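Language Evenings: what we learned since December

by Marta Lysenko

Dear members and friends,

Many of you asked me to write again about the listening course, so I take this page of the newsletter to do it. The course began in December with 19 people in the small room on the second floor of the Kravets building. Now the list has 253 names, and we must use both rooms and sometimes also the kitchen.

For those who are new: the idea is simple. Each person chooses one recording in the language that he or she is learning, not longer than four minutes, and listens to it every day for two weeks. The same recording, always. After that we meet and we speak about it, without paper. In the beginning many people told me that this is boring. I understand it. I also was bored when I did it for the first time with English, many years ago, with a radio talk about growing onions. But on the sixth or seventh day I started to hear the small words, the "of" and the "to" and the "would have", which before were for me only noise. I can still say most of the onion talk by heart.

Encarnación Rivas leads the Spanish group and she has a stricter method than mine. Her people must repeat each sentence aloud directly behind the speaker, like a shadow. She asks them to do it while walking, and so if you meet somebody near the Pirnon bridge who is talking to himself in Spanish, please be kind to him. Her group has made very good progress with the pronunciation, better than the English group, I must admit.

Some practical points, which came from your letters.

Please choose a recording with one voice. Conversations with three or four speakers are too difficult for the first months, and you will lose your courage. Stories for children are not always easy, they have many old words. Weather reports and cooking programs are good. The Brundska library has a shelf with 100 recordings sorted by level, and you can borrow them with the normal card.

Listen with earphones if you can. In a loudspeaker the ends of the words disappear, and in English the ends of the words are important. You do not need an expensive pair. Mine are old and one side is weaker than the other.

Do not read the text before the third day. I know that almost everyone does it. Try to wait.

If you miss a day, continue on the next one and do not listen twice to repair it.

The summer meeting will be at the Raretti café, in the garden if it is dry. Everybody brings one sentence which he or she finally understood, and tells how it sounded before. Last time we laughed very much about this. You can bring a guest, also one who learns nothing at the moment. Please write to me before you come, because the café needs to know how many chairs to put outside.

The Portuguese group is still looking for a leader. It is one evening every second week.

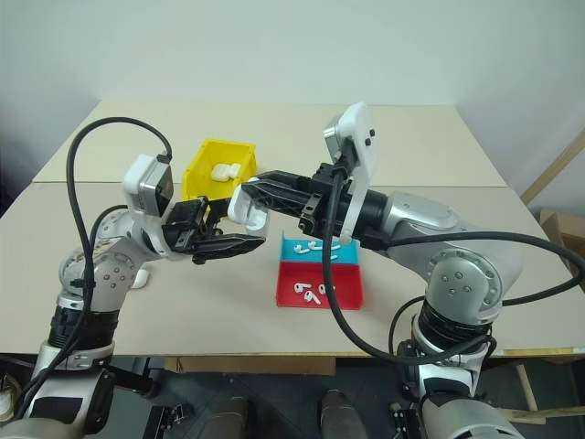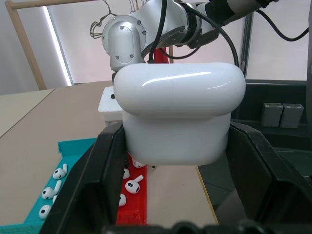 Second picture: a large white model of an earbud charging case.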